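Swapping seeds at Fendau Hall

It's that time of year again when the old envelopes come out of the biscuit tins and we all find out whose handwriting has faded beyond reading!

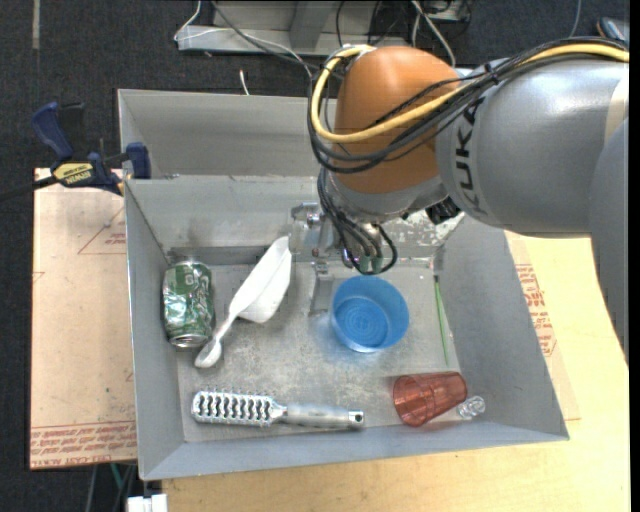
Genji Hattori wrote to ask whether we would be taking beans this time, as he has far more of the purple climbing sort than one household could eat, and whether last year's leftover leeks are still worth sowing. Yes to the beans, Genji, and please bring plenty. As for the leeks, I'd be a little wary. Leek seed does lose its vigour, and I had a very thin row of it myself this spring from a packet I'd been keeping for far too long in the kitchen drawer (next to the oven, I'm ashamed to say).

If you have old seed and aren't sure of it, try ten on a piece of damp kitchen paper inside a lidded box, somewhere warm, and look at them after a week or so. Parsnips will make you wait longer. If half of them have sprouted, bring the packet along and write "sow thickly" on it, and somebody will be glad of it.

We took in 266 packets last time, which was lovely, though a good many of them were courgettes and I think most of us have enough courgettes. What we're always short of is flowers - sweet peas, marigolds, anything for the bees - and the slower herbs such as lovage. Broad beans went within minutes, so do save some if you can bear to.

Please write the name of the plant and the year on every packet, and say if it came from a shop-bought F1 variety, as those won't come true and it's a bit of a disappointment to grow on a pumpkin for five months and get something else entirely. Small brown envelopes are 50p for a bundle at the door.

We open at ten on Saturday and the soup goes on at noon. The 71 bus stops right outside, and there is a little parking behind the Onishi bakery if you're bringing anything heavy. Pots and trays are welcome too, as long as they've had a good scrub first, and I'll have my usual table by the radiator if you want to talk about garlic.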